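Termont sets equipment plan for second handling bench

11 September 2020

Termont has approved a purchasing plan for its robotic handling work, with orders to be placed in two rounds before the end of the budget year. The first round covers grippers, cabling and spare teach pendants. Arms come later.
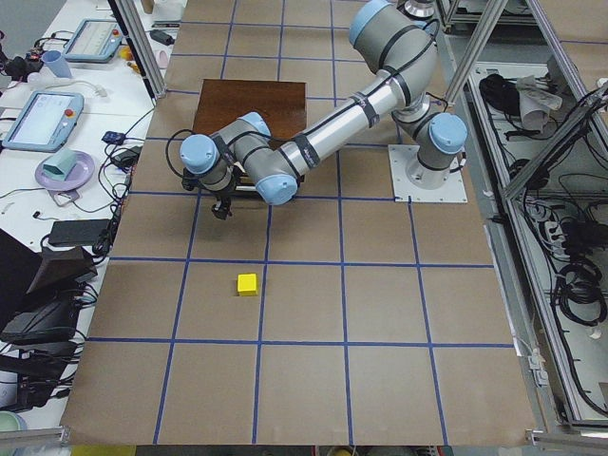
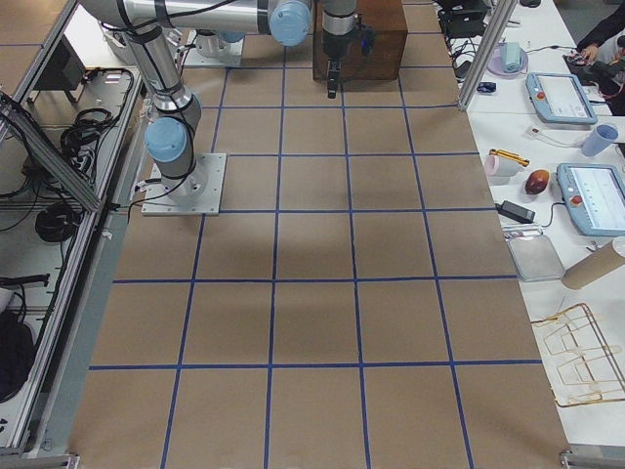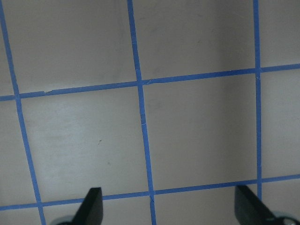 Blue tape marks out the work surface in a grid.

The plan allows 826 hours of bench time for the year, split between Termont and its integration partner, Jodel. Gripper fingers are treated as a consumable and budgeted at four sets per arm. Lead time on replacement joints is quoted at six weeks – long enough that one spare will be held on site.

Consumables such as paper, tape and cable ties were previously charged to general stores. They now have their own line, capped at 2,000 dollars.

Two suppliers, Ibrahim and Nullano, have been asked to quote for the second bench. Quotes must list the enclosure, mounting plates and power supplies separately, and must state whether installation is included. Service contracts will be bid at a later stage.

Termont said the existing bench will stay in use during installation.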